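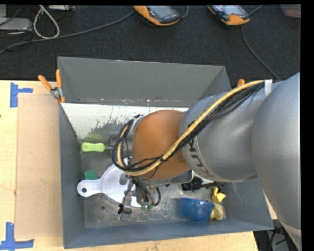
The gray bin on its tabletop, with wear along the bottom seam of the back wall.

A gray metal bin is an easy thing to stop seeing. Most workshops have at least one, and few of the people who use them could tell you where they came from. They arrive with a building, or with a bench bought at auction, and they stay for decades.

The open kind with sloping walls has been around long enough that it has no single name. Depending on who you ask it is a tote, a pan, a hopper box or a parts tray. At Codari, a sheet metal shop that has made them since it opened, the order form says "bin, sloped" and leaves it there. The shop sold 3270 of them last year in four sizes, nearly all to small manufacturers, repair shops and schools.

The slope is the point of the design. In a straight-sided box, small parts settle into the corners and stay there, and anyone reaching for the last few has to scrape along the edge with a fingertip. Lean the walls outward and the parts slide toward the middle of the floor as the pile goes down. A hand, a scoop or a gripper can come in at an angle without hitting the rim first. The price is floor space. A sloped bin takes up more room at the top than it gives back at the bottom, and a shelf that holds six straight boxes might hold four of these.

Codari bends its bins from one flat blank where the size allows it and welds the corners. The fold along the bottom is where trouble usually starts. Paint is thin on a bend to begin with, and everything dropped into a bin ends up there sooner or later. Bolts hit it. Grit collects in it. After a few years the paint lets go in specks, bare metal shows, and rust comes in behind it.

This kind of wear is mostly harmless. A rust freckle along a seam will not weaken a bin that carries a few pounds of hardware. It matters when the contents have to stay clean, or when flakes of old paint start turning up among the parts. The usual test in a repair shop is to wipe the seam with a white rag. If the rag comes away with a little brown on it, the bin goes back to work. If it comes away with chips, the bin gets stripped or moved to a job where chips do no harm, such as holding scrap.

Stripping and repainting is a slow business for something so cheap. Plument, a coating shop that takes in small batches, charges by the piece and asks for at least 31 pieces at a time, which keeps out almost everyone with a single favorite bin. The work goes in order: degrease, blast the inside, prime the seams by brush, then spray. Brushing the seams first adds most of a morning to a batch. The shop tried skipping it one winter and had bins back by spring with the same line of rust.

People who do the job at home tend to use a wire brush, a rag with mineral spirits and a spray can. That works for a year or two. A narrow bead of seam sealer before the paint helps more than a second coat does, though the sealer has to be smoothed flat or small washers will catch on it.

Color is a matter of habit. Gray is the standard because it was the standard before, and it hides scuffs from steel parts better than white or black. Blue-gray is the usual second choice. Kırmızıgül, a furniture maker that keeps its fittings in sloped bins, once ordered a run in pale cream so that dark screws would show up against the floor. The screws did show up. So did every scratch, and the next order was gray again.

What a bin stands on gets less thought than it should. On a steel bench a metal bin slides and rings each time something is dropped into it. On wood it is quieter and tends to stay put, but the bottom edge will mark a light tabletop, and grit caught underneath will mark it faster. Some shops glue felt or cork to the underside. Others lay down a sheet of rubber – the ribbed kind sold for toolbox drawers – and replace it when it curls. Carpet on the floor nearby takes the noise out of a room, as anyone who has worked in a converted office knows, and it also swallows small parts for good.

There is a fair trade in old bins. Fakine, a dealer in used shop fittings, had 283 of them on its racks in November, priced by size and not by condition. Buyers look for straight rims and tight corners and pay little attention to paint. A bent rim is hard to get true again without a press, and a split corner usually means someone overloaded it. Surface rust is expected. The dealer's oldest ones are made of heavier steel than anything sold new today, and they go first, even though a full one is a two-person lift.

Plastic has taken over much of the market. It is lighter, it stacks, and it doesn't rust. It also goes brittle under shop lights and holds on to oil. Codari's order book suggests there is still room for both. The shop's smallest size is back in production on Monday after a gap, with a slightly wider radius on the bottom bend so the paint has a better chance of holding.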